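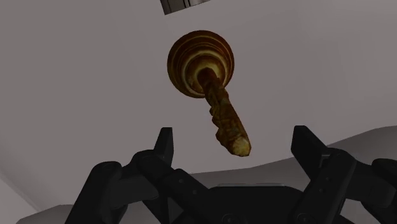 Writing a Life: How Families Put Together an Obituary
Final report, Community History Project
Submitted 15/05/2021

Background

For this project I looked at how death notices get written for a small-town paper, and what ends up in them. The area covered is Jamside and the two townships next to it, Mamelico and Gosling. I picked the topic after helping my aunt write a notice for my grandfather. We had one evening to do it, and we argued over whether to list his jobs in order or just say he worked with his hands.

Sources

The Jamside library keeps the local weekly on film, and the later years are scanned. A keyword search of the scanned part gave 1,911 notices. I did not read all of them. I used the search to find words and phrases, and then read every notice from the month of July in 5 different years.

I also spoke with 3 families who had written a notice recently, and with 2 people who work at funeral homes. They agreed to talk if I left their names out.

I kept my notes in Fastix, which we were shown in the first week of class. It was fine for tagging, but I lost one set of tags when I renamed a folder and had to do the Gosling notices over again.

What the notices say

The older notices are short. Most give the name, age, church, cause of death and the time of the service. A married woman is often listed under her husband's name, and in several cases I could not find her own first name anywhere in the text.

The later ones are longer and read more like a letter. Hobbies take up a lot of room. Fishing, quilting, cards and gardening come up again and again, and so do grandchildren. Cause of death mostly drops out, though families sometimes hint at it by thanking a hospice or a cancer ward.

Work is handled differently in each place. Mamelico notices tend to name the employer and the years of service. Gosling was mostly farms, and the notices there name the road or the home place instead.

What families told me

All the families started from a form the funeral home gave them. It asks for dates, relatives, schools and memberships. One daughter said the form was a help because she could not think that day. Another family threw it out and started with a story about their father's truck.

The hardest part was the list of survivors. Stepchildren, former spouses and long-term partners all caused some trouble. One family left a name out by mistake and paid to run the notice a second time.

Cost came up too. The paper charges by the line, so people write a short version for print and a long one for the funeral home's website. I had not planned for this, and it means the printed notices from recent years may not be the full ones.

Problems with the project

The film for some of the older years is hard to read, and a few issues are missing. Reading only July was a way to keep the work manageable, but it leaves out winter, when there may be more notices. I also talked to very few families, and all of them lived in Jamside - I tried to reach some in Gosling and did not hear back.

If I had more time I would compare the print and website versions for the same person. The funeral homes said they keep the website pages up, so that could still be done by another student.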